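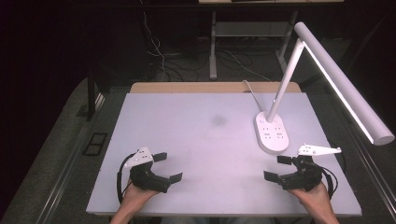 2 min read

Week 3: Light and the Reading Desk

Handout for the evening course, Rebecca Valentini

Last week we covered chairs, and several of you have since gone home and insulted yours. This week is light, where the news is slightly better, as a lamp can be moved without help.

Start with glare. A pale desktop throws light back up at you, and glossy paper is worse. If the words vanish when you tilt the page, slide the lamp to one side until they return. Right-handed writers usually want it on the left, so the hand doesn't drag its own shadow over every line. Left-handers, the reverse. Ayman Moussa has asked about people who use both hands. They may put it where they like and stop telling us.

Next, contrast. One bright lamp in a dark room looks wonderful in films about novelists. In life your eyes keep adjusting between the page and the gloom, and they get tired of it – so leave a second, weaker light on somewhere behind you.

Color is mostly taste. Warm light suits the evening. Cooler light feels brisker, which some of you will enjoy and I will not.

Terms to know: glare, contrast, task light, ambient light.

For next time: read the same 5 pages twice, once by your usual lamp and once by a window. Write down where you lost your place. Ornella Pace's notes from August are in the course folder, including her long quarrel with a ceiling fixture. Read at least the first half.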